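Exterior Paint Job Records
README for the data files

Contents

jobs.csv has one row per exterior repaint, 263 rows in all. coats.csv has one row per coat applied and links to jobs.csv by job_id. colors.csv lists the color codes used on the work orders.

Where the records come from

The rows were typed up from the paper work orders of two painting contractors, Skonstead and Romell. Skonstead supplied 138 of the jobs and Romell the rest. Street addresses were removed before the files were put together. Only the town is kept.

Main fields in jobs.csv

job_id — contractor letter plus a number
town — as written on the work order
surface — wood siding, stucco, brick, metal or mixed
prep — scrape, sand, wash, fill, or a combination separated by semicolons
primer — yes, no or spot
quote_hours and actual_hours — whole crew, not per painter

Known problems

54 jobs have no entry for actual_hours. Leave them out before comparing quotes with finished work. Romell wrote "trim" for both window trim and fascia until May, so those rows can't be split. Color codes starting with V come from the old Vlachopoulos fan deck and have no match in the current one. Bituvach is spelled three ways in the town field; we left the spellings as they were.

Surface temperature is in Fahrenheit. A value of 60 with an empty time field is the form's preprinted default — treat it as missing.

Changes

Version 2 adds coats.csv and fixes the primer column, which was shifted by one row in part of the Skonstead set.
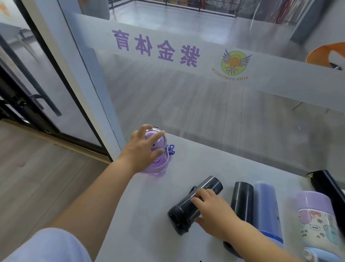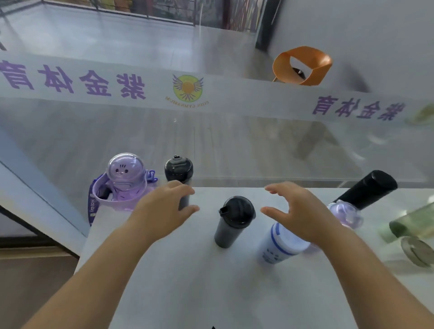
Maintained by the Trade Records Team

Corrections are welcome. Send the job_id, the field name and the value you think is right. Please don't sort the files before sending them back.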